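Lessons by the basketful

The target at Unetwood is 600 usable demonstrations per task. An operator holds a pair of handles, the arm copies the movement, and everything is logged: joint angles, finger opening, the view from the wrist. Each run ends with a keypress, marked good or bad. The good ones go to training. The bad ones are kept in a separate store, which Albane Carré, who runs the collection floor, considers the more useful of the two.

The dumpling task entered the schedule in September. The instruction given to the operators is one line long: move the dumpling from one steamer basket to the other and leave it upright. Runs are short, and a practised operator can record 100 before lunch. The baskets are shifted by hand between runs according to a printed sheet, so that the system does not learn a fixed position on the worktop in place of the basket itself.

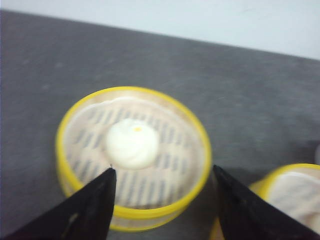 Soft items are awkward for a two-fingered hand. The arm has no sense of touch beyond the current drawn by the finger motor, and that reading changes very little between a light hold and a damaging one. Operators therefore close in stages. Baptiste Barbier, who has recorded more runs than anyone else on the floor, stops the descent above the rim, corrects sideways, then goes down. Pascal Mallet comes in at a slant and corrects on the way. Both styles succeed. Mixed in equal parts, they produced a policy that hesitated over the rim and sometimes did neither.

"We had 500 clean runs and a worse result than with the first 100," Carré says. "The data was fine. It disagreed with itself."

The remedy was a written approach, agreed by the operators and pinned up at each station. Retraining on the runs that followed it removed most of the hesitation. Mallet's earlier recordings were set aside and may be used later, when the system is large enough to hold two methods at once.

Blur is a separate argument. The wrist camera moves with the hand, and fast travel softens the picture. Colette Bodin, who maintains the training code, at first filtered out such frames. She now leaves them in: the arm will meet the same blur when it works alone.

The store holds 3416 runs across all tasks. Lids are next on the schedule.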